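2020年12月6日 日曜日 くもり

朝から家で予算表を直しました。本当は日曜日に仕事をしないと決めていたのですが、火曜日までにラザリディス(Lazaridis)の本社へ出さなければならないので、しかたがないです。コーヒーを二杯飲んで、十時ごろに机の前に座りました。

問題はいつも同じで、グリッパーをどれにするかです。ディオニシス・ラリスさんは、腕を二本買うなら手先も同じものを二つ買うべきだと言います。予備の部品が一種類ですむからです。私は最初、右だけ安いものにしようと思っていました。でも、先週からシミュレーションで工具をつかむ動作を何度も見ているうちに、少し考えが変わりました。ペンチのような細長い工具は、指の間のすきまと、指の内側のパッドの形がとても大事です。カタログの「最大開き幅」という数字だけ読んでも、これは分かりません。
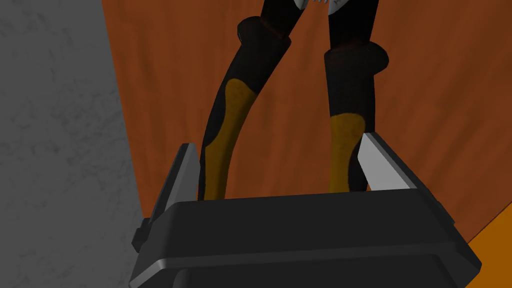 それで、見積もりを二つならべて比べました。Trerkbergのほうは本体が安いですが、パッドが別売りで、交換用も毎年買うことになります。Drarnnessのほうは本体が高いかわりに、パッドが5組ついています。保証の書き方も違います。Trerkbergの書類には「消耗品をのぞく」と小さい字で書いてあって、その消耗品の一覧がどこにも見つかりませんでした。月曜日に電話で聞くつもりですが、電話の日本語はまだ苦手なので、今夜のうちに質問を紙に書いておきます。

昼ごはんのあと、部品表をもう一度、上から確認しました。部品番号118のケーブルが二回入っていました。前にコピーしたときの間違いだと思います。一つ消したら合計が少し下がって、うれしかったです。でも、すぐあとで送料を入れていないことに気がつきました。喜びは短かったです。

設置場所の費用も、まだきちんと決まっていません。作業台をどうするかで、架台の値段も変わります。シミュレーションの中では、オレンジ色の天板のとなりに木の天板があって、白い腕の左のグリッパーは木のほうの下の縁に、右のグリッパーは天板の角のそばで上を向いています。画面の中なら台の位置を変えるのにお金はかかりませんが、本物の台は一度床に固定したら、簡単に動かせません。だから、台の寸法を先に決めてから架台を注文する、という順番にしたいです。ラリスさんは反対に、架台を先に頼みたいそうです。納期が30日もかかるからです。どちらの言うことも正しいので、困ります。 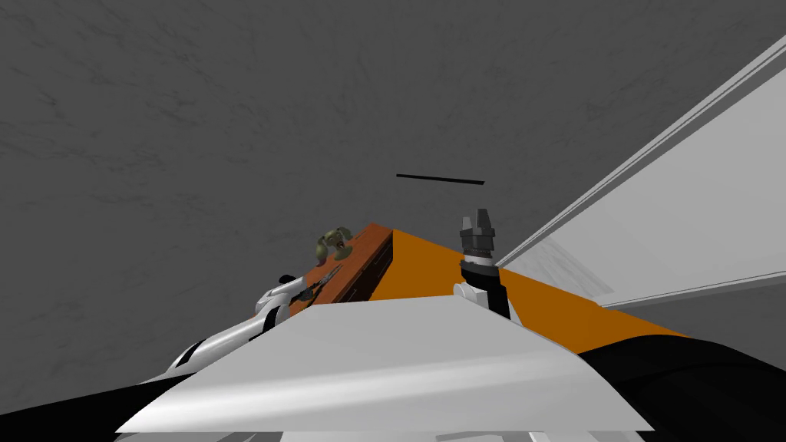 Pamariの計画では、四月に機械が動いていることになっています。逆に計算すると、注文は年内に出さないと間に合いません。年末は会社も業者も休みになるので、実際に使える日はもっと少ないです。私はこの計算を三回しました。つかむ相手の形がばらばらなことも心配です。木の天板の上にある、あのでこぼこしたオリーブ色の小さい物と、ペンチとを、同じ指でつかめるかどうか、私にはまだ自信がありません。予備の指を一組、予算に入れておきたいです。経理の人には「なぜ最初から二種類いるのですか」と聞かれるでしょう。答えも紙に書いておくことにします。

夕方、ラリスさんからメールが来ました。見積書834号の有効期限が今月の終わりまでだそうです。そんな大事なことは、もっと早く教えてほしかったです。でも「日曜日にすみません」と書いてあったので、怒らないで返事をしました。

夜は豆のスープを作りました。塩が少し足りなかったです。明日は傘を持って行くこと。それから、電卓の電池も買うこと。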